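**Home-built gripper arm moves on to fabric at Brolholm workshop**

A homemade robot arm with a two-finger yellow gripper has reached its second stage at the Brolholm shared workshop, where members have begun working with cloth. The build is led by Oluwatosin Adeleke and Flor Tamayo, who started it in February under the name Paltis.

The fingers are bright yellow with recessed orange pockets on their faces. Adeleke drew them after an earlier pair, made in one solid piece, turned out too stiff to close on anything soft. A small camera rides at the gripper and gives a close view of whatever lies between the fingertips.

"Dark cloth is the hard one," Tamayo said. "You get a fold that is nearly black on fabric that is nearly black, and the software has to decide where the edge is."

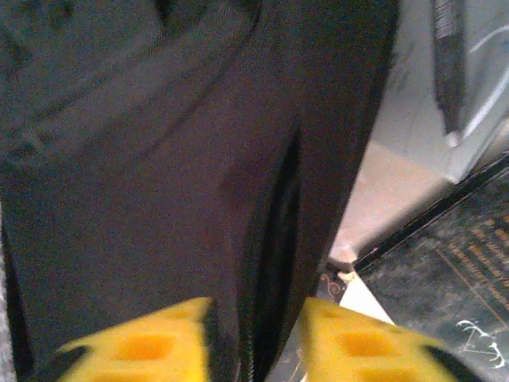
*Page last changed: 30 October 2023*

The group has set itself a list of 20 household items for the arm to pick up, hold and put down. It has finished 9 of them. Clothing makes up most of what is left, along with a few flat, stiff objects that need a different approach angle.

Yolanda Pacheco, who wrote the control program, said the arm runs at 50 percent speed whenever someone is standing within reach. The limit will stay in place until a second stop button has been wired in. Pacheco is also rewriting the routine that closes the fingers, so that they slow down in the last part of their travel.

The yellow gripper body is built as a lattice of square cells, with a black pad at each outer corner. Aníbal Benavides has made 14 versions of it so far and keeps the old ones in a drawer for spare parts. 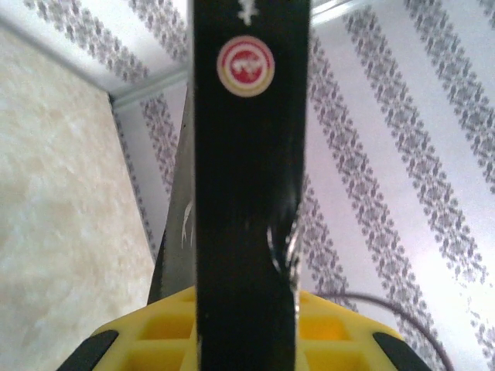

*The yellow gripper body from close up, with a flat black strip running up through the center.*

The group plans to share its part drawings with other members once the finger design is settled. Anyone who wants to help with wiring or testing can leave a note for Adeleke at the Brolholm front desk.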